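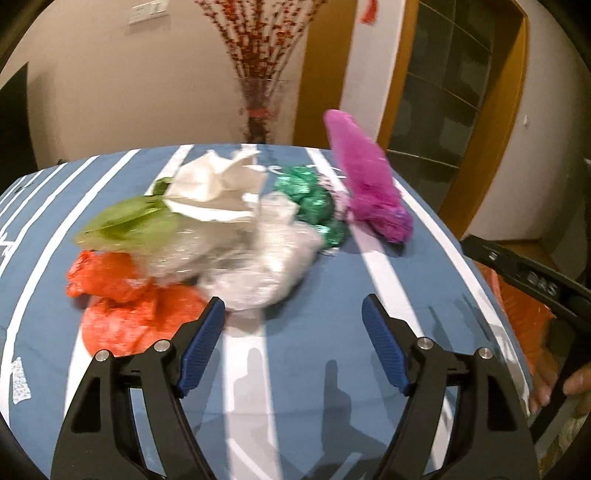 Good practice for recording bag demonstrations with a hand-held gripper

1. Before you start

These are the house rules at Karkthorpe for anyone collecting demonstrations on soft, shapeless, uncooperative things, of which the plastic bag is king. They apply to crumpled bags on a tabletop: picking one out of a pile, moving it, sorting by color, stuffing one into another. Rigid objects have their own page, and it is shorter, because a mug stays where you put it.

Read the whole thing once. After that you may skim it like everyone else.

2. Set the table

Pick a table you can reach across without leaning on it. A cloth is fine. A patterned cloth is fine too, and we would like more of them, as the Alier batch was shot entirely on one gray desk and the model trained on it developed a deep personal attachment to gray desks.

Smooth the cloth down and check that it doesn't travel when you drag a bag across it. If it does, clip it underneath at the corners. Tape on top counts as an object and will be treated as one by somebody downstream.

Leave the room as it is. Vases, cabinets, television, holiday decorations: all welcome in the background. Family photos, mail and anything with an address on it should go in a drawer before you record.

3. Choose the bags

Use at least 5 in a pile, in different colors and different plastics. Mix clear with solid, shiny with dull. Clear bags are the hardest for the camera and shiny ones run a close second, so naturally those are the ones people leave out. Put them in.

Every bag must be clean and empty. Check the corners for receipts. Bags with a tear longer than a finger get retired, as the gripper will find the tear every time and you'll be recording a demonstration of ripping.

Crumple each one differently. A loose wad, a twist, a knot, a flat puddle. Then let the pile sit for a minute before you record. Plastic goes on unfolding after you let go of it, and a bag that moves by itself in the first second of an episode makes for a very confusing label.

4. Check the gripper

Open and close the fingers fully three times with nothing between them. They should move together and meet in the middle. Look at the screws at the joints and tighten any that have backed out. Wipe the pads with a barely damp cloth and let them dry, then run a thumb over the ribs. If the ribs feel smooth, swap the pads. Thin film slides straight off a worn pad, and you'll compensate by squeezing harder without noticing you're doing it.

5. Record the episode

a. Start with the gripper open above the near side of the pile, both fingertips in view. Hold still for one full second.

b. Decide which bag you're going for before you move. Wandering over the pile like a shopper at a melon stand teaches exactly that.

c. Come down at a slant, close on a fold, and pause before lifting. Never pinch the cloth along with the bag. If you do, open, back off and try again in the same episode.

d. Lift slowly until the bag is clear of its neighbors. If a second bag comes along for the ride, put both down and separate them with the gripper. Your free hand is not part of the robot.

e. Place the bag, open fully, and retreat to where you started. Hold for another second. Stop.

Aim for under 20 seconds. Anything longer usually means you were having a discussion with the bag.

6. Hands and bystanders

Keep your other hand out of the work area while recording. If two people are working at the same table, agree out loud who is moving and who is waiting. Anyone who might be seen or heard has to have signed the Camargo consent form first, including housemates who are "only getting a glass of water."

Children and pets stay out of the room. Loose plastic bags are a suffocation hazard, and this is the one rule on the page with no wry remark attached. Count the bags out, count them back in, and store them in a closed box.

7. What to keep and what to throw away

Keep failures. A missed grasp followed by a good recovery is worth more to us than a perfect lift. Of the 1,205 episodes in the Witovano set, 343 include at least one miss, and those were the ones worth arguing over.

Throw away episodes where you touched a bag by hand after the start, where the fingers left the view, or where the recording began late. Don't trim a bad start to save it. Mark it "discard," pick a reason from the list, and move on. "Bag was annoying" is not on the list. It has been requested.

Reshuffle the pile between episodes and swap in at least one new bag every Friday.

Questions about these rules go to Refilwe Mkhize, who wrote most of them after breaking the rest.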